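Memoria llena otra vez (y lo que de verdad ocupaba sitio en mi móvil)

Llevaba desde marzo conviviendo con el avisito. Ya sabéis cuál, el de "queda poco espacio de almacenamiento", que sale justo cuando vas a hacer una foto y no cuando estás tirada en el sofá con tiempo para arreglarlo. Yo le daba a "más tarde" con una soltura tremenda. Más tarde, más tarde, más tarde. Hasta que una mañana el teléfono se negó a descargar la tarjeta de embarque y ahí sí que me entró el sudor frío, en plena cola, borrando vídeos de gatos a lo loco con el pulgar.

Embarqué, que conste. Pero me pasé el vuelo entero rumiando el asunto y en cuanto volví a casa me puse a ello en serio. Os lo cuento tal y como lo hice, con mis meteduras de pata incluidas, porque varias de vosotras me habéis preguntado por el tema y contestar por mensaje se me hace eterno.

Mi móvil es un Stasel de hace unos cuantos años, de los que no llevan ranura para tarjeta. Cuando lo compré me pareció un detalle sin importancia (¡ja!). La pantalla está estupenda, la batería aguanta el día si no me paso con los mapas, y no me da la gana cambiarlo solo porque esté lleno. Si el vuestro es de otra marca los menús se llamarán de otra manera, pero todo esto está en algún rincón de los ajustes.

Lo primero que hice, y fue un error, fue desinstalar aplicaciones. Me parecía lo lógico: hay muchos iconos, quito iconos, hay sitio. Cayeron la linterna aquella que ya no hacía falta, un juego de palabras, la aplicación de un supermercado en el que ni compro. ¿Y qué gané? Una miseria. El aviso volvió a la mañana siguiente, tan campante.

Después me dio por borrar fotos y eso fue peor, porque me puse sentimental. Empecé a las seis de la tarde y a las nueve seguía mirando las vacaciones de hace tres veranos sin haber borrado prácticamente nada. Qué morena estaba, madre mía. Si os conocéis y sois como yo, no empecéis por las fotos. De verdad. Dejadlas para el final y con una alarma puesta.

Lo que tendría que haber hecho desde el principio era entrar en Ajustes, luego en Almacenamiento, y esperar. Lo de esperar va en serio: en mi teléfono la barra de colores tarda un buen rato en calcularse y al principio enseña cifras que luego cambian. Yo la había abierto otras veces y la había cerrado antes de que terminara, así que nunca había visto el reparto bueno. Esta vez dejé el móvil en la mesa, me fui a tender la lavadora y cuando volví ahí lo tenía todo ordenadito de mayor a menor.

Y la primera de la lista era Nishad, la aplicación de notas de voz que uso para el trabajo. La aplicación en sí ocupaba 309 megas, que tampoco es poca cosa, pero debajo ponía "datos" y la cifra daba miedo. Resulta que guardaba una copia de cada grabación en el teléfono aunque ya la hubiera subido a su nube. Cada reunión, cada lista de la compra dictada en el coche, cada vez que le había dado al botón sin querer y había grabado el interior de mi bolso. Todo ahí dentro, por duplicado.

La opción para evitarlo existe, pero está escondidísima: perfil, preferencias, sincronización, y abajo del todo una casilla que dice "conservar originales en el dispositivo". Viene marcada de fábrica. La desmarqué, me preguntó si estaba segura, le dije que sí con el corazón en un puño, y se puso a trabajar ella sola. Antes de hacerlo comprobé desde el ordenador que las grabaciones estaban de verdad en la nube - abrí unas cuantas al azar, de las antiguas y de las nuevas - y os recomiendo que hagáis lo mismo. Cinco minutos que os ahorran un disgusto. 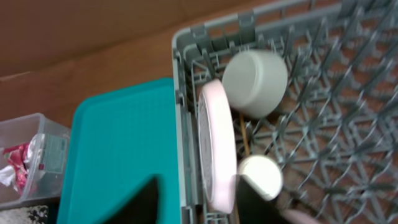
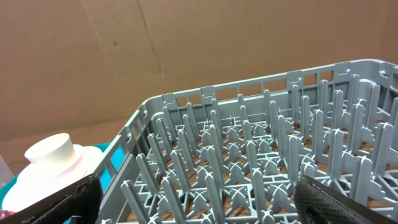
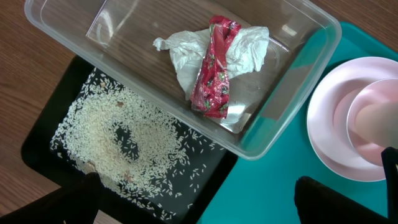
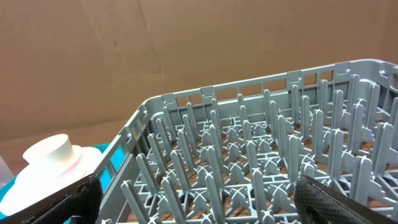
Babak Safavi me contestó, cuando le conté por el grupo lo de las copias duplicadas, que seguro que tenía el mismo problema con los chats y que mirase ahí antes de cantar victoria. Que a él las notas de voz le daban igual, pero que los vídeos reenviados se le habían comido medio teléfono sin enterarse. También dijo que ya me lo había avisado el año pasado, cosa que no pienso confirmar.

Total, que fui a mirar los chats. Y vaya tela.

Hay una pantalla dentro de la propia aplicación de mensajería, en "datos y almacenamiento", donde te salen las conversaciones ordenadas por lo que pesan. La mía más gorda era un grupo de un cumpleaños sorpresa que se celebró hace siglos. El cumpleaños pasó, la gente siguió mandando vídeos, y yo lo tenía silenciado, así que se iban descargando calladitos uno detrás de otro. Entré y había 144 vídeos. ¡144! No había abierto ni la cuarta parte.

Los borré todos menos el de la tarta. Y luego hice lo importante, que es desactivar la descarga automática. En la mía se puede elegir por separado qué se baja con wifi y qué se baja con datos, y yo he dejado las fotos con wifi y los vídeos y documentos en nunca. Si alguien me manda un vídeo, lo toco y se baja. Pensaba que me iba a resultar pesado y llevo semanas sin acordarme de que lo cambié.

Ojo con una cosa en la que caí como una pardilla: al borrar desde la galería, en mi teléfono las cosas van a una papelera y siguen ocupando lo mismo durante un mes. Yo borraba, volvía a la barra de colores, y la barra igual. Borraba más, y la barra igual. Estaba a punto de tirar el aparato por la ventana cuando encontré la papelera, que en la galería del Stasel está en los tres puntitos de arriba. La vacías y entonces sí. (Antes de vaciarla, repasadla. Yo había metido ahí la foto de la garantía del frigorífico.)

Más cosas que fui encontrando por el camino, sin orden ninguno:

Los mapas sin conexión. Tenía bajada entera la zona de Skandville de cuando fui a ver a Meenakshi Negi, más un trozo enorme de alrededor por si nos perdíamos. No nos perdimos. Fuera.

Los capítulos de podcast ya escuchados. En mi aplicación se puede poner que se borren solos al terminar, y yo lo tenía en "nunca". No recuerdo haberlo elegido, pero a saber.

La carpeta de descargas, que es como el cajón de la cocina pero en digital. El menú en PDF del mismo restaurante bajado una y otra vez, porque cada vez que escaneaba el código me guardaba uno nuevo. Entradas de conciertos, billetes, el manual de una cafetera que ya no tengo.

Y las capturas de pantalla, claro. Recetas que no he hecho, direcciones a las que ya fui, conversaciones que le mandé a Geeta Dhillon para que me dijera si me estaba enfadando con razón. Esas las borré del tirón y sin sentimentalismos, que con las capturas sí me sale.

Con la caché no me volví muy loca. Vacié la del navegador y la de un par de aplicaciones de vídeo, y se ganó algo, pero luego vuelve a llenarse y es normal que lo haga. Eso sí, cuidado con el botón de al lado, el de "borrar datos", que en el mío está pegado al de "borrar caché" y es de otro color pero por muy poquito. Le di sin querer en la aplicación del banco y tuve que volver a darme de alta entera, con el código por SMS, la foto del carné y una llamada de propina. Una tarde preciosa.

Para las fotos, al final, cedí y contraté nube. Cogí el plan de 50 gigas porque el siguiente me parecía una barbaridad para lo que yo hago, y dejé el teléfono toda la noche enchufado y con el wifi puesto para que subiera lo gordo. Por la mañana seguía a medias. Kamlesh Grewal me había dicho que la primera subida es desesperante y que no tocara nada, y no toqué nada, y a la segunda noche acabó. Luego hay una opción de liberar espacio que quita del móvil lo que ya está arriba. La usé con las fotos viejas y las de este año las he dejado donde estaban, que me gusta enseñarlas sin depender de la cobertura, sobre todo en casa de mis padres, donde hay que salir al balcón para que cargue un emoji.

También me hice una copia en un disco externo, que ya sé que suena a señora antigua, pero me quedo más tranquila. Lo del cable fue otra aventura: el que tenía en el cajón cargaba pero no pasaba datos, y me tiré un rato largo convencida de que el puerto del ordenador estaba muerto. Cambié de cable por cambiar algo y apareció el teléfono en la pantalla a la primera. En la tienda de Fornport me enseñaron después que en algunas cajas pone "solo carga" en letra de hormiga. Pues ya lo sé para la próxima.

¿Cómo va ahora? Muy bien. El aviso no ha vuelto, la cámara se abre sin pensárselo y hasta he podido instalar la última actualización, que llevaba pendiente ni sé el tiempo y no entraba. Me apunté en el calendario mirar la barra de colores cada dos meses, y ya me tocó la primera vez y lo pospuse, para qué os voy a engañar.

Me queda pendiente el correo. La aplicación ocupa muchísimo más de lo que me parece razonable y no encuentro dónde se limita cuántos meses de mensajes guarda en el teléfono. He mirado en la cuenta, en los ajustes generales y en un submenú que se llama "avanzado" y que solo deja cambiar la firma. Si alguien tiene un Stasel y sabe dónde está, que me lo deje en los comentarios, por favor, que os leo por las noches.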